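Department of Mechanical and Control Engineering
Final-year project report
Maintenance and recalibration of a humanoid arm and hand for furniture handling

Submitted by: Zineb Amrani and Seung-woo Seol
Supervisor: Roxana Dumitrescu
Laboratory: Radwan Building, ground floor
Date of submission: 8/21/24

1. Background

The laboratory operates one humanoid robot, known locally as Clammont, for work on the handling of everyday objects. The machine was placed in service by an earlier project group, whose report (Lamrani, internal) describes the control software in full. That report says little about upkeep. By February the left hand was closing unevenly and the wrist was returning to its rest position with a visible error. The present project was set up to restore the arm to working order, to record how this was done, and to leave a maintenance routine which later groups could follow.

The scope was limited to the left arm from the elbow to the fingertips. The base, the battery and the head camera were excluded, as was the right arm, which remained parked during all tests.

2. Condition on receipt

The logbook showed 1,670 recorded hand closures before our first inspection. The following faults were entered:

Play in the thumb joint, felt by hand with the power off.
Two fasteners below their specified torque at the lower joint of the forearm.
Abrasion on the outer sleeve of the signal cable close to the wrist.
Finger zero positions that differed from the values stored in the controller.

The stored values had not been updated after a previous change of thumb. This was confirmed by Ashraf Lamrani, who kindly made his notes available.

3. Work carried out

3.1 Mechanical

The wrist housing was opened and cleaned with a dry brush. The thumb was removed, its pivot pin replaced, and the joint reassembled with thread lock on the retaining screw. The forearm fasteners were taken out one at a time, inspected, and tightened in the order given in the service sheet. Marking the screw heads with paint was considered but not adopted, as the paint supplied by Notel did not adhere well to the metal.

3.2 Cable

The worn cable was exchanged for one of greater length. The first replacement was too short and pulled at the connector when the wrist turned fully inward. The second was fitted with a free loop near the wrist and gave no further trouble, although the loop must be watched when the arm is working close to a desk or similar obstacle.

3.3 Calibration

Finger zeros were reset with the Pliser alignment block. Each finger was driven to its stop and released, and the reading taken after it had settled. The procedure was repeated 10 times for each finger and the mean was stored. The whole sequence occupies nearly 51 minutes for one hand, most of it waiting time.

4. Contact test with an office chair

A bench test does not load the palm and wrist in the way that ordinary use does. A further test was therefore arranged on the laboratory floor, in which the left hand is brought to the back of an office chair with open fingers and placed against it. The arm is commanded at reduced speed, and one operator remains at the stop button throughout.
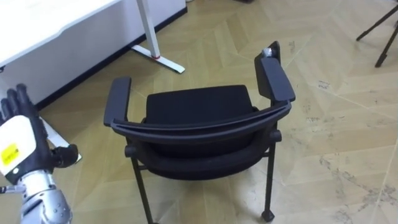
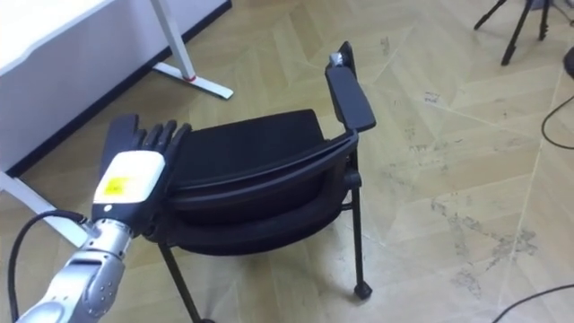

The open hand approaching the chair, and the hand in contact with the backrest.

5. Results

The thumb play was no longer detectable by hand after repair. All finger zeros agreed with the stored values at the start and at the end of the test day. During contact tests the wrist reading drifted slightly on three occasions, each time after a long period of holding, and recovered once the arm had been returned to rest. We were unable to establish the reason. A temperature effect in the wrist sensor is suspected but was not measured.

6. Maintenance routine

Before each session, inspect the wrist cable along its full length.
Move each finger by hand with the power off.
Check the forearm fasteners weekly with the torque driver kept in the tool cabinet.
Repeat the calibration in section 3.3 after any part of the hand has been changed, and enter the new values in the logbook on the same day.

7. Further work

The wrist drift should be studied with a temperature probe fitted inside the housing. The right arm has not been inspected and should be treated as uncalibrated. Naima El Sherbiny has agreed to hold the logbook and the spare thumb pins until the next group is appointed.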